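Lab open day at Naton, September 2023

I only went because Thitima Kongkaew had a spare pass, and I stayed so long I missed lunch! The Pascu group works on the second floor, and their whole thing is teaching an arm to pick up blocks by learning from people doing it first (no hand-written rules for where to squeeze).
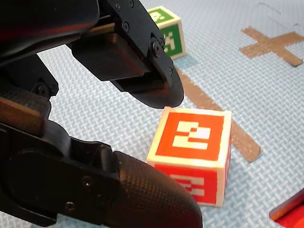
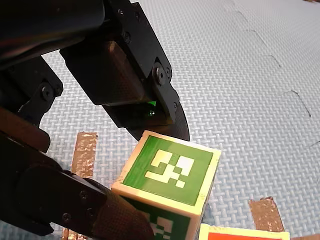
The gripper and the marked blocks on the blue mat, Pascu group.

Anca Lungu, who ran our tour, told us the first version was trained on 358 grasps and was pretty hopeless with anything turned at an angle. With 883 it got a lot better, and they want to reach 1000 by December. I asked about the white patterns on the blocks and she said they give the position and tilt, so the team can score each try without a person standing there with a clipboard.

My favorite bit was how small the changes between versions are. One of the 7 settings they tested was just how early the fingers start to close, and she talked about that one for ages (I loved it). Next stop was the Trumedine room, but the line was out the door, so I got coffee.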